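Chapter 4
Finding the Lane When the Paint Runs Out

I wrote my first lane detector in one long evening, and I was insufferable for a week afterward. It had maybe four ideas in it: turn the picture gray, look for bright edges, fit a couple of lines, draw them in green. On the highway it was lovely! Then I pointed it at a country road, and it decided, very calmly, that the lane ran up the side of a ditch and into a field.

We're going to build that same detector in this chapter, and then we're going to fix it. I'd like you to see it fail first, on your own screen, so please type in the naive version even if you already know better. (You'll reuse most of it anyway.)

The highway lets you get away with a lot. The paint is fresh, the asphalt is dark, and both sides of the lane look much the same. Out among the farms you get pale, sun-bleached pavement that's nearly as bright as the lines on it, center dashes with long gaps between them, and marker posts that are white and straight and look an awful lot like paint to an edge filter. Then there's your own hood, which is shiny and full of reflections, and those reflections make beautiful edges.
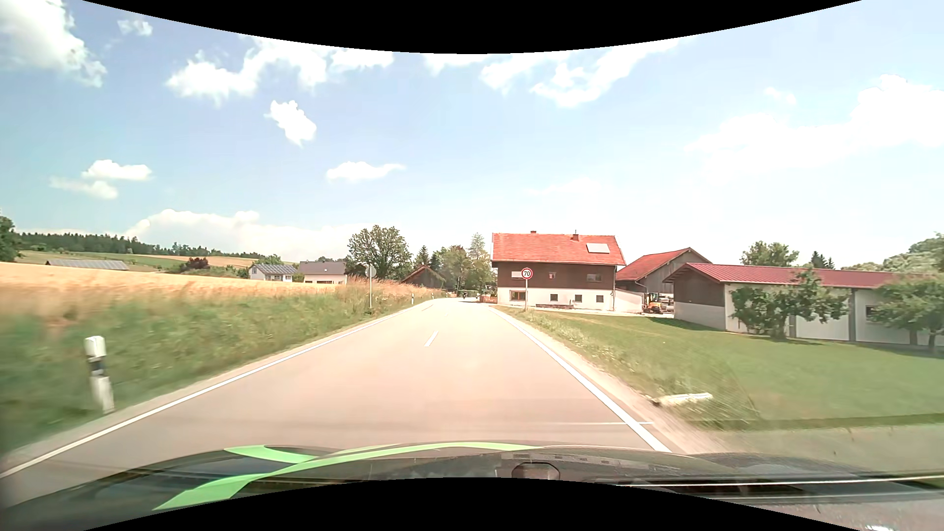 So before we fit anything, we throw things away. The first listing crops the bottom of the picture with a fixed mask, and you set that mask once for each car and camera mount. The second drops everything above the horizon. I used to guess the horizon by eye and type in a row number, which worked until the first hill. In Section 4.3 we'll estimate it from the point where the two edge lines would meet if you kept drawing them.

After that comes the part I enjoy most, the tracker. A single picture may give you one good edge line, half a dash, and a pile of junk. Forty of them in a row give you a lot more, and a small Kalman filter is plenty for stitching them together. If you skipped the math in Chapter 3, go back and read at least the bit on measurement noise. I'll wait.

All the code runs in Lindari, the little toolkit we set up in Chapter 1, and the practice drive is in the folder called Barbier. It has 2648 pictures. Use the first 800 for tuning your thresholds and leave the rest alone until Section 4.6, however tempting it gets. Picture 109 is a good one to keep open while you work on the mask.

Start by loading the drive and plotting the raw edges, with no mask at all.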